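Skustus Mortar Bond Records

README and data card, second release

Overview

The Skustus Mortar Bond Records contain results from bond wrench tests on clay brick masonry prisms. The records cover 400 joints laid with eight mortar mixes and tested by the materials group at Conik. They are intended for engineers and students who work on the bond between mortar and brick under bending. Compressive strength of the mortar is reported for each mix, but the set was not designed for compression studies.

The first release held the joint results only. The second adds the moisture readings taken during curing and corrects the units in the flow column, which had been entered in inches for two of the mixes. 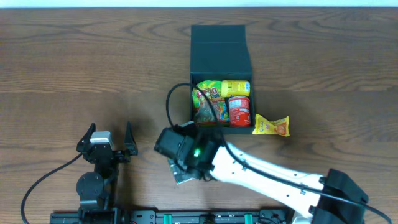

Each prism was built by the same mason on a level steel base, with joint thickness controlled by a jig. Bricks were brought to room condition before laying and were not wetted. Prisms were wrapped in plastic sheet on the day of laying and remained wrapped until testing at 28 days. Joints that broke during handling are kept in the table with a strength of zero and the value H in the column failure_mode. Users who leave these joints out of an average should say so in their reports.

Contents

joints.csv – one row per joint, with mix, prism number, joint position, failure load, bond strength and failure mode
mixes.csv – one row per mix, with proportions by volume, flow, air content and cube strength
moisture.csv – about 2,000 readings taken through the wrap during curing
notes.txt – remarks made at the test bench, transcribed without editing
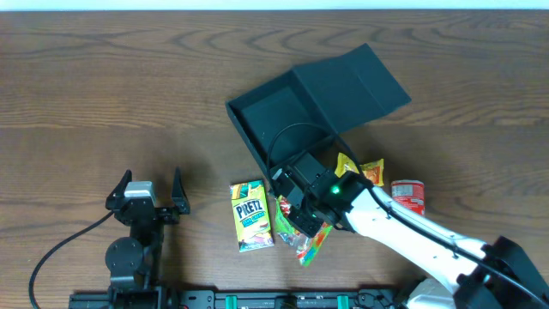
Open black box on a wooden tabletop.

Fields requiring care

bond_strength is given in megapascals and is calculated from the full bedded area. Where mortar was missing from part of the bed, the area was not reduced. The remark in notes.txt gives the extent of the gap when it was recorded.

failure_mode takes the values A (upper brick face), B (lower brick face), M (within the mortar), X (mixed) and H (handling). The line between M and X was left to the judgment of the operator. Two operators took part, and the column operator identifies them by letter.

position counts upward from the base of the prism. Lower joints carried more weight while the mortar was fresh, and position should be kept in any model of the results.

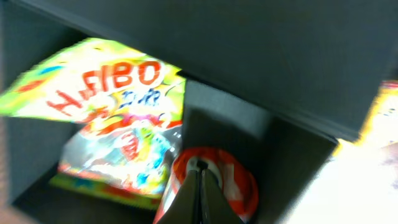
Snack packages in a dark gray compartment.

Known limitations

All bricks came from one delivery from the Hamdan works. Their suction rate was measured on a small sample and is listed in mixes.csv as a single value. Mix 6 was batched in October with a different sand from the same pit, supplied through Nistis – results for this mix should not be compared directly with the others. No prisms were exposed to frost or salt. 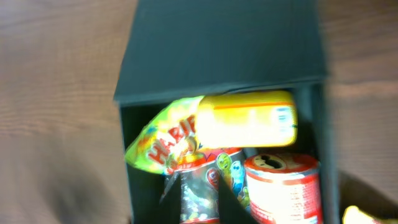
Photo: Tài Trương

Use and citation

The records may be used and redistributed for teaching and research provided that the source is named and any changes are stated. They shall not be used as the sole basis for a design value. Please cite the set by title and release number.

Maintenance

Corrections are handled by Tài Trương at Conik. Reports should give the file name, the prism number and the value in question. Accepted corrections are listed at the end of notes.txt and take effect with the next release.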